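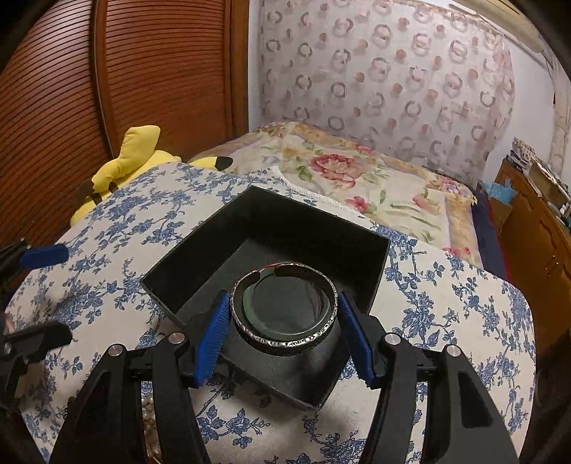 Our project looked at how the student senate at Paju College hands out activity fee money to clubs, and why so few clubs apply. The senate has 789 registered student voters in its commuter district and nearly 2875 on the whole campus, but only six clubs asked for funds in the spring round. We read the minutes and then talked to club officers. Most of them run on what they make themselves. A club that sells jewelry, for example, might put a wide engraved bangle in an open black box on its table and hope it brings in enough for a speaker. The officers we met said the form was too long and the deadline was poorly posted.

Search this site Enter keywords Go

Issa Kassab and Loan Lâm did the interviews. Dalal Rawashdeh went through the minutes, and Crescencio Becerra built the spreadsheet. The bylaws require three readings of any funding bill, and a club officer has to attend each one. Two officers told us they missed the second reading for class and their bills were dropped without a vote. The minutes list both bills as "withdrawn," and we could not find a rule that says who decides on that word.

Murdo Guthrie, the senate's finance chair, agreed that the form asks for the same budget twice. He plans to bring a shorter one to the senate in June. We suggested that a club be allowed to send a written statement in place of an officer for the second reading. The draft of that change is attached as Appendix B.

Submitted 5/20/23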